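# Packing light with Mandla Mokgethi

I called Mandla on a Sunday night to ask how a person walks 485 miles with one small bag. I can't even do a weekend! 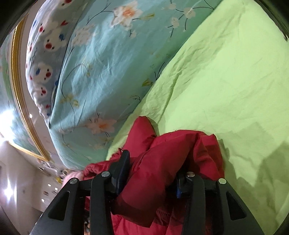 Mandla told me right away that most people pack for the weather they're scared of. "One warm jacket, and then stop," he said. "I left Plinow in April with three sweaters and mailed two home from Utitz."

So what about shoes? (I own too many.) "The ones on your feet," he said, laughing, and then we got stuck on socks for a good long while – he likes thin wool, I don't.

His bag cost him 900 at a shop in Kouris and he still grumbles about the zipper. He's off again this spring, and he hasn't started packing.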